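Water Retention in Household Sponges: Project Report

Module: Everyday Materials
Author: S. Wijesinghe

1. Background

Cellulose sponges are sold by size and by price. Packaging seldom states how much water they hold, or how much stays behind after wringing. The second figure matters more in a kitchen, as a sponge that stays wet dries slowly and begins to smell. This project compared two types of sponge, referred to here by the batch names Toneo and Brindine, over repeated cycles of soaking and wringing.

The work was limited to mass measurements. Bacterial growth was left out of the plan at the proposal stage, as the teaching lab has no incubator free during October.

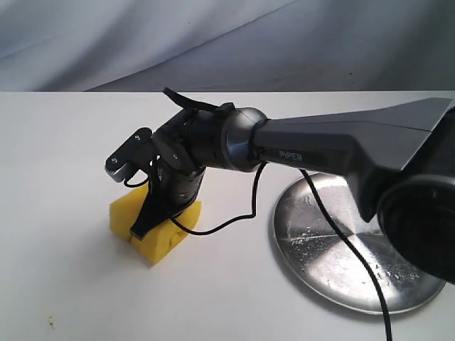 Why was mass used and not volume?
A sponge changes shape as it takes up water, so its outer dimensions give a poor estimate of what is inside. A balance reading before and after soaking gives the uptake directly.

2. Method

Four sponges of each type were used, making 8 in total. Each was rinsed to remove any finishing agent, dried on a rack and weighed. It was then placed in a tray holding 300 ml of tap water for 40 seconds, lifted out by one corner, allowed to drip until drops were several seconds apart, and weighed again.

Wringing was the hardest step to standardise. Hand wringing was tried first and gave a wide spread between operators. The final method pressed the sponge between two flat boards under a fixed load – cruder than a proper press, but repeatable. The tray was refilled between sponges. 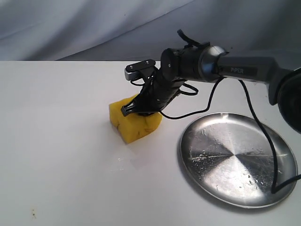 Reading time: 4 minutes

3. Results

Toneo sponges took up more water relative to dry mass in every cycle. They also kept more of it after pressing. Brindine sponges took up less but released a larger share, and were closer to their starting mass at the end of each cycle.

Both types showed a small rise in uptake between the first and second cycles, then levelled off. The likely cause is incomplete wetting of the inner pores during the first soak. One Brindine sponge tore along an edge and its later readings were excluded.

4. Sources of error

Drip time was judged by eye. The room was warmer on the Friday session, which may have affected the drying stage. Water temperature was not controlled. The balance was re-zeroed before each reading, but a wet pan was found twice and those readings were repeated.

5. Further work

A longer run would show whether the difference persists as the sponges wear. Adding washing-up liquid to the tray would bring the test closer to normal use, although foam would make the drip stage harder to judge.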